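Guidance for residents and staff: plastic bags and floor clearing in shared rooms

Reviewed 6/1/24

These notes apply to the common rooms and offices at Hemine House. They should be read together with the general cleaning rota, which is kept by Mairéad Lynch at the front desk.

## Picking up bags and film

Thin plastic bags left on a floor are a slipping hazard and should be lifted as soon as they are noticed. Gather the film at one point and raise it slowly. A bag pulled by its edge will often split, and small scraps are difficult to remove from carpet afterwards.

Before a bag is folded for keeping, check that it is empty. Turn it upside down over a bin and shake it gently. Bags with holes, food residue or sticky labels should not be kept.

To fold a bag for storage:

1. Lay it on a table and press the air out towards the opening.
2. Fold it lengthways until it forms a strip the width of a hand.
3. Roll the strip from the closed end and tuck the handles or rim underneath.

Rolled bags are stored in the drawer marked Torik, with no more than 300 to a drawer. Blue bags are to be kept apart from clear ones.

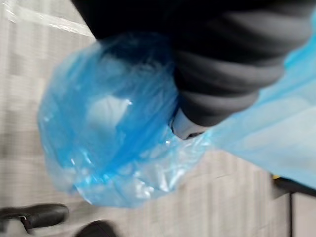

Blue film, bunched and creased.
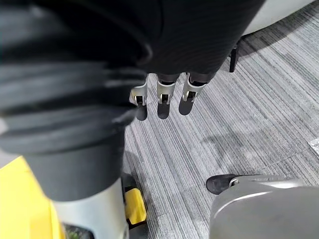

**How often should a carpet in a shared room be vacuumed?**

Rooms in daily use should be vacuumed every day along the main walkways and in full once a week. Rooms used only for meetings may be done after each booking.

## Care of carpet tiles

Remove all loose items from the floor before vacuuming. Plastic film is easily drawn into the cleaner head, where it wraps around the brush and may stop it turning. If this happens, switch the machine off at the wall before clearing the brush.

Vacuum first in the direction of the pattern and then across it. Pay attention to the seams between tiles, as grit collects there. Light furniture should be lifted and not dragged. Where a chair or table leg has left a dent, a damp cloth laid over the mark for 6 minutes will usually help the pile to recover.

Spills should be blotted from the outside inwards. A stained tile may be lifted and exchanged for one of the spares held in cupboard 4. Please report any exchange to Sheldon Cormier on extension 817, so that further spares can be ordered from Ostermann before the August clean.

Tiles that have begun to curl at the corners must be reported on the same day.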